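Getting fold lines out of a tablecloth

I love a checked or gridded cloth on the kitchen table, but oh, does it tell on you! A plain cloth will hide a crease. Put straight lines on it and every fold shows, and the lines take a little sideways step wherever the fabric dips. So these are the tricks I use, and they're all easy.

First, try the spray bottle. Fill it with cool water, mist along the crease (a light mist, you don't want puddles) and smooth it with the flat of your hand, working from the middle of the table out to the edge. Do it in the morning and leave the cloth alone until lunch.

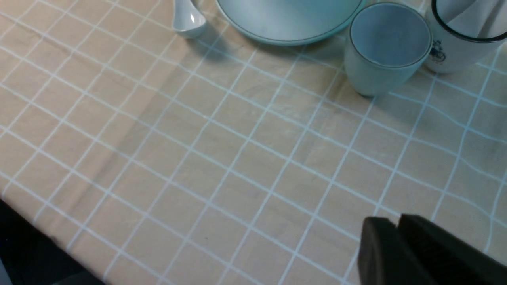
Delali Ofori

A long diagonal fold like the one on this beige cloth is the stubborn kind. It runs across the grid, so pulling straight toward you only skews the squares. Pull from two opposite corners instead, gently, and watch the white lines - once they run straight again, stop! More tugging just gives you waves somewhere else.

If it still won't budge, iron it right on the table over a thick folded towel, on low, with the plates and cups moved well away. Check the care label first, especially on anything with a printed pattern.

And for next time, roll it! I save the cardboard tubes from wrapping paper, tape 2 together end to end and roll the cloth around them with the pattern facing out. My September cloth spent the whole winter that way behind the pantry door and came out beautifully smooth.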